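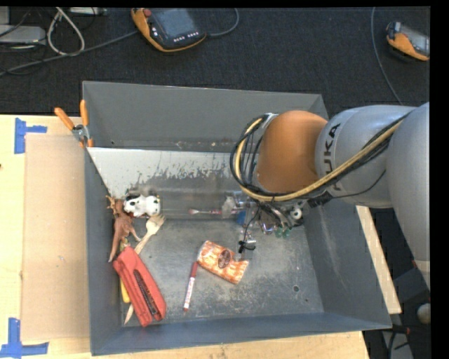 A metal bin of small objects on a wooden tabletop.

Lost Property: Frequently Asked Questions

Last updated Feb 3, 2019

The Lost Property Office serves all visitors, tenants and staff of the Arnasau Center, including the Noltach Building and the parking levels. The answers below apply to every item handed in on the premises. Items left on buses or trains serving the Center are the responsibility of the transit operator.

I have lost something. What should I do first?
Return to the place where you last had the item and ask at the nearest reception desk. Reception desks keep found items until the end of the day, when they are transferred to the Lost Property Office. If the item is not there, please submit a loss report online or in person.

What information should a loss report contain?
Please give the type of item, its color, the maker if known, and the place and time of the loss. Mention any feature that would set it apart from similar items, such as a scratch, an engraving or a key tag. Reports that read only "black umbrella" or "set of keys" can rarely be matched.

Where is the office?
The office is in Room 41 on the lower level of the Noltach Building. Step-free access is available from the north entrance. Visitors do not need a pass to reach it.

Can I telephone to ask whether my item has been found?
Yes. From any house phone, dial extension 422. Staff can confirm whether a report has been matched, but they will not describe found items over the telephone or by email.

How long are items kept?
Most items are kept for 25 days from the date they are handed in. The following are treated differently:
Food, drink and opened toiletries are disposed of the same day.
Passports and other government identification are passed to the issuing authority or the police after 2 days.
Bank cards are destroyed and the issuing bank is told where contact details are available.
Medication is kept overnight only – please call as early as possible.

How do I prove that an item is mine?
You will be asked to describe the item before it is shown to you. For telephones, tablets and laptops, you must also unlock the device in front of a member of staff. For jewelry and watches, a receipt, a photograph or a written valuation may be requested. All claimants must show photo identification and sign the release form.

Can someone else collect my item for me?
Yes, provided that person brings a signed letter from you, a copy of your identification and their own identification. Cash and identity documents are released only to the owner.

Is there a charge?
There is no charge for collecting an item in person. If you would like it mailed, the cost of postage and packing must be paid in advance. Mailed items are sent by Hakex with tracking. We do not mail cash, medication or items containing damaged batteries.

What happens to items that are not claimed?
Unclaimed items in good condition are sold at the public sale held each August by Pētersons, the auction house appointed by the Center. Proceeds go toward the upkeep of the public gardens. Items of no resale value are recycled where possible. Electronic devices are never sold; they are destroyed by a licensed contractor so that personal data cannot be recovered.

I found something. May I keep it if the owner does not come forward?
No. Items found on the premises must be handed in to reception or to the office. You may ask for a receipt, and you may leave your name if you would be willing to be thanked by the owner. Your details will not be shared without your consent.

What if I find a bag that has been left unattended?
Do not touch or move it. Contact security at once from the nearest house phone or speak to any uniformed officer. Bags reach the Lost Property Office only after security has cleared them.

How is my personal information used?
Loss reports are used only to match items with their owners. They are deleted when the item is returned or when the retention period ends, whichever is sooner. Signed release forms are kept longer, as required by the Center's records policy.

I am not satisfied with how my claim was handled. Whom should I contact?
Please write to Gearóid Breathnach, Visitor Services Manager, at the Center's main address. Include your report number and copies of any supporting papers – originals should not be sent. A written reply will be provided once the claim has been reviewed.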